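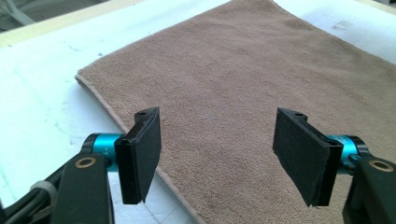
*Toalla de rizo Prunano, color marrón claro, sobre superficie blanca.*

## Toalla de lavabo Prunano

Rizo 100 % algodón, con doble costura en los cuatro lados. Se vende en paquetes de 6 unidades del mismo color.

- **Colores:** marrón claro, crudo, gris
- **Lavado:** hasta 60 °C, sin suavizante
- **Secadora:** programa suave
- **Referencia del paquete:** Prunano L-20

Conviene lavarla antes del primer uso. En los primeros lavados suelta algo de pelusa. No usar lejía en los tonos marrón y gris.

Para hoteles y gimnasios hay precio especial a partir de 20 paquetes. El bordado de iniciales o logotipo se encarga aparte y añade una semana al plazo de entrega.

Pedidos y muestras: Loretta Benavides, textil de baño, Pennington.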